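数据多了，然后呢

六月以来，我听了3场关于机器人学习的分享，每一场的第一张幻灯片都是一根往上走的曲线。横轴是演示条数，纵轴是成功率，讲的人用激光笔沿着曲线画一遍，然后停下来等掌声。我坐在后排，想的一直是同一件事：横轴上那些点，到底是谁、在什么桌子上、用什么办法一条一条攒出来的？

这个问题在台上没人爱答。算法可以讲四十分钟，采集往往一句带过：“我们收集了500条人类演示。”好像演示是从水龙头里接的。

先把我的立场摆出来。用手持夹爪采数据，我不反对。比起让人戴着手套遥控一条昂贵的机械臂，拿一个夹爪在手里直接干活，速度快，门槛低，手上的分寸也保留得多一些。早年我在Clukden做过一阵遥操作，一个上午录下来，能用的没有几条，肩膀倒是先废了。所以手持方案刚出来的时候，我是真心高兴过的。

我不买账的是后面那套说法：既然采得快，就可以采得多；既然采得多，模型自然就会了。中间漏掉的东西太多。

第一样漏掉的是“不一样”。Oltance去年公开过一批厨房任务的演示，号称900条，我花了两个晚上从头翻到尾。条数没有造假，可翻到后来我几乎能背出下一条的动作：从同一侧伸手，同一个角度接近，同一个速度离开。录的人熟练了，熟练就意味着省力，省力就意味着重复。九百条演示里，真正给模型提供新信息的有多少，我不敢猜，他们也没有报。

第二样是失败。几乎所有采集规范都写着：失手的片段删掉重录。道理我懂，谁也不想教机器人打翻盘子。但人是怎么学会不打翻盘子的？是在快要打翻的时候扶住了它。把扶住的那一下也剪掉，剩下的全是顺风顺水，模型一旦偏离轨迹两厘米，就没有任何经验可以参考。Chuensuk那边有人试过专门保留“险些失手”的片段，标注起来极其麻烦，据说项目组为此吵了好几个月。麻烦归麻烦，我认为方向是对的。

第三样是场地。实验室搭出来的厨房，和有人过日子的厨房，差别比论文里承认的大。黑布一挂，桌子一摆，家电放上去，背景干净，光线稳定，换一个任务只要挪几样东西。做研究这样没有问题，控制变量本来就是基本功。问题在于写摘要的时候，这张桌子忽然变成了“真实家庭环境”。我家的微波炉塞在柜子和冰箱之间，门只能开到一半，旁边永远堆着没洗的杯子。哪一条演示里有这个？

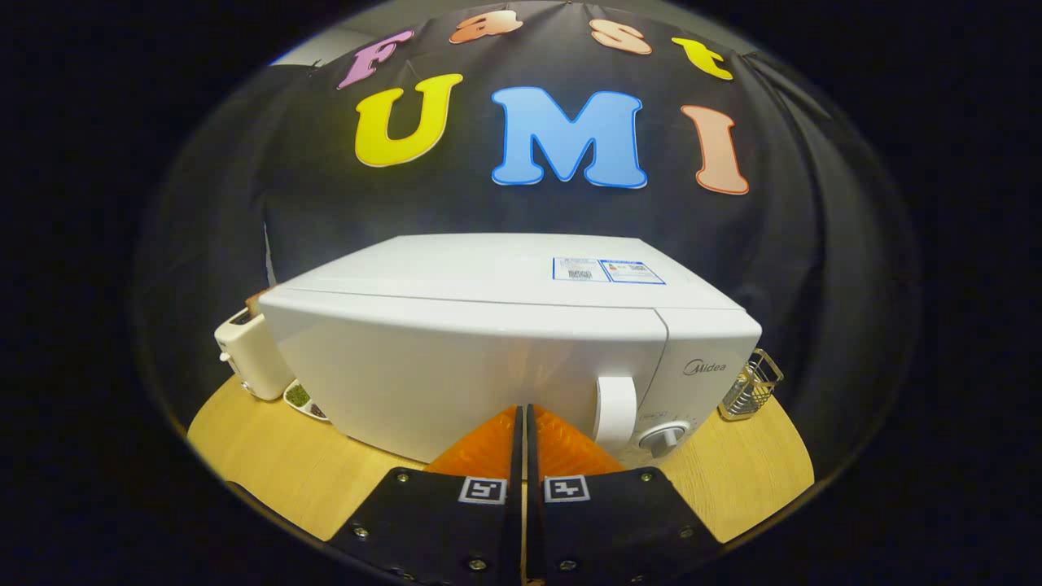 Pornthip Intarasuk读了这篇的初稿，回信说我把话说反了：场地简单恰恰是诚实的做法，先在一张桌子上弄清楚夹爪的视角够不够用、动作对不对得上，再谈进别人家的厨房；一上来就追求杂乱，出了错连错在哪里都查不出来。她还说，我抱怨的那些重复，有一半该怪任务说明写得太死，怪不到录的人头上。

后半句我接受，已经照着改了自己组里的说明，把“从右侧接近”之类的话全删了。前半句我只接受一半。先简单后复杂，顺序没错，可我见过太多项目停在“先”字上。第一张桌子做完，文章发了，下一篇换一个更大的模型，桌子还是那张桌子。

所以我现在审稿只多问2个问题：演示是几个人录的，删掉了多少条、为什么删。答得出来的，曲线平一点我也愿意往下看。上个月Dradia的一份技术报告把删除理由列成了附录，密密麻麻好几页，读起来很闷，我从头读完了。里面有一条写的是“录制者打喷嚏”，我倒觉得那一条应该留着。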